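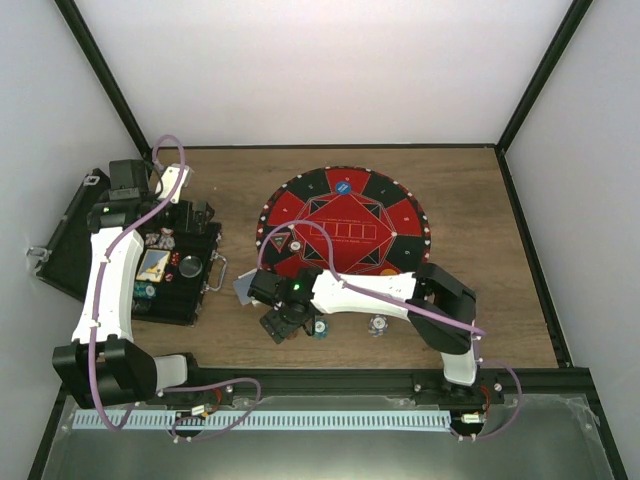
The round mat in red and black, with its row of five card positions across the middle.

Card night is back at Ladutell, and it's bigger than ever

The winter card season at the Ladutell community hall has opened with a full house, and what a start it was! Organisers had set out seats for 120 and ended up hunting through the storeroom for more, with 149 players signed in by the time the first hands were dealt at 7 pm.

The season runs until the end of August and takes in euchre, five hundred, cribbage and a friendly Texas hold 'em ladder played purely for points. No money changes hands at any table. Points go on the board near the kitchen, and the top six on each ladder go through to finals night.

Hold 'em is the newcomer, added after a trial last winter, and it has gone gangbusters. Plenty of the regulars had never played a hand before June, and it was lovely to see five hundred diehards of long standing asking what a flop was (and then cheerfully taking the pot off the people who'd explained it). The beginners' session starts an hour before the main games and covers betting order, what beats what, and the manners of the table.

The travelling teams are in great form too. Tastley brought a minibus and a half of players and leads the euchre ladder by a whisker. Stasiv, who have never finished better than fourth, won their opening five hundred round with a last-trick misère that had the whole room on its feet - people were still talking about it over the washing up.

Supper is a gold coin donation and every cent goes towards the hall's new heating. The opening night raised $849, which brings the total a good deal closer to what's needed before the cold really sets in. Garker Bakery sent over the scones and lamingtons, and there wasn't a crumb left by nine. 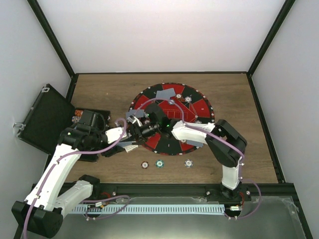
Red and black wedges circle the grid at the centre of the mat.

There are now 292 names on the season list across all the games, and there's still room in cribbage and in the beginners' hold 'em. You don't need a partner for either. If you're coming along for euchre or five hundred on your own, turn up by half past six and you'll be paired with someone.

Bring a cushion if you like one, and a mug for your tea. Decks and score pads are supplied, and parking is behind the hall, with the side gate open from 5.30 pm.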